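Forum > Workshop > Handheld grippers > Good practice
Latest Unanswered Tags Log in

Cables on the floor near a gripper crew?
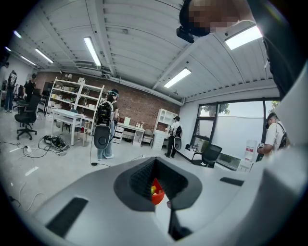 Weveck — new member, posted May 8, 2021

Several of us wear packs at once. Any rule for cables?

Tomer
Great topic! Ours is one walkway kept clear — tape the rest down.

Mac Carthaigh
Write it down and read it out before every session! We check plugs too.

Comments
Fikedik: taping ours tonight!
Weveck: thanks both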